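4.2 Thread handling between passes

Most of the published advice on closing a linear incision treats the stitch as the unit of work. The needle goes in, the needle comes out, the knot is tied, and the next stitch begins. We think this leaves out a good part of the job. Between one pass and the next the thread has to be gathered, kept clear of the wound edges, and laid where it can be picked up again. These periods are usually folded into "knot tying" or dropped from the analysis as idle time. Our view is that they are neither, and that the strong claims made for certain thread handling habits rest on very little.

The claim we set out to check is the one made most often in training materials: that a loop held high above the tissue shortens the closure and protects the wound edges. It was stated in this form in the Plakargate handbook, repeated in the Chaiyaporn course notes, and has since been passed along without, as far as we can tell, anyone going back to look at the basis for it. The handbook gives no data. The course notes cite the handbook.

We reviewed 60 closures from the Rurneck series. For each we marked the periods in which thread was visible above the cut and no pass was under way. Loop height was graded by two readers on a three-step scale (low, middle, high) by comparing it with the jaw width of the nearer instrument. We did not try to give heights in millimeters. Earlier work has done so from a single view, and we do not believe those values. A thread that rises toward the lens and a thread that runs sideways across the tissue can look much the same, and no correction we tried could separate them.

Figure 3 shows the kind of moment at issue. The thread lies over the red line of the cut, leaving two stretches of it in sight, and the jaws of the left instrument stop just short of the loop. 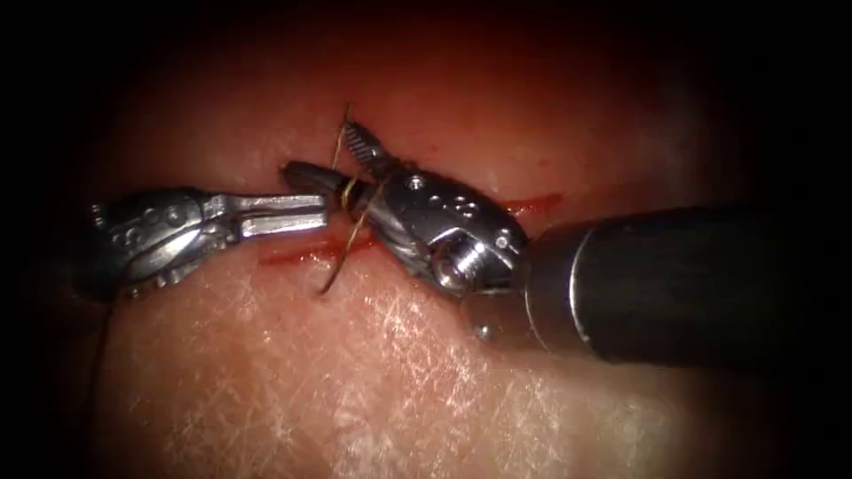

Figure 3. Suture thread above a linear cut, with the tips of the two instruments close together. No needle is visible between the left jaws.

4.3 What the grading can and cannot show

A single view like Figure 3 is a fair test of the grading scheme, and the scheme does not come out of it especially well. The loop is easy to find. Its tan-gold color stands apart from the tissue, and there is little doubt that it sits above the cut. How far above is another matter. One reader called it middle and the other called it high, and after discussion each could see why the other had chosen as they did. We kept both grades and did not force an agreement.

Disagreement of this kind came up in 18 of the closures. In most of them the readers were one step apart. Some reports in this area settle such cases by bringing in a third reader and taking the majority, which gives a cleaner table but does not make the height any better known. We report the results both ways, with the disputed closures included and with them left out.

With all closures included, those graded high for most of their handling time were no shorter than the rest. With the disputed closures left out, the order of the three groups changed, and the middle group came out fastest. We put no weight on this. The groups are small, the difference between them is well inside the spread of each group, and a finding that depends on which closures are thrown away is a poor finding. A reader who already favors high loops could pick the first analysis and say that they do no harm. A reader who favors low ones could point to the second. Neither would be on firm ground.

The claim about wound edges is harder to test and, we suspect, has been accepted for that reason. Thread dragged across a cut edge may well disturb it, but the edge is often hidden at the very time the drag would happen, either by an instrument or by the thread. We could follow both edges through a full handling period in only 11 closures. In 5 of these the thread touched an edge at least once. We saw no change in the edge that we would be willing to attribute to the contact. That is weak evidence, and it should not be read as showing that contact is harmless.

There is also the question of what a high loop is for. The training materials speak of it as a choice. In many of the closures we reviewed it looked more like a result of how much thread was left. Early in a closure there is a long tail to manage and it has to go somewhere. Later there is less of it and the loop comes down. If that is right, then loop height tracks the stage of the closure, and comparing high with low is partly a comparison of early with late. The Drerneck protocol cuts the thread to a fixed length before each stitch and would allow a proper check, but the closures made under it were not graded for height.

We would therefore ask for less confidence in this part of the training literature. Keeping thread out of the way of the next pass is plainly sensible, and we have no quarrel with teaching it. Attaching a preferred height to that advice, and a saving of time to the height, goes beyond anything we were able to find in the record. The next section takes up thread length, where the measurements are better and the published claims more modest.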